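I've owned the same grey jumper since I was a student, and every November it comes out of the drawer and lands on the bed while I decide if it's got another winter in it. (It always has!) Fine knit, soft as anything -- and a pig to fold.

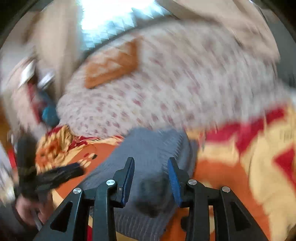

Photograph: Romain Gilbert

My neighbour Paraskevi Theodorakopoulos swears by rolling. I tried it on 40 jumpers and cardigans, and I'm a convert, bar the chunky ones.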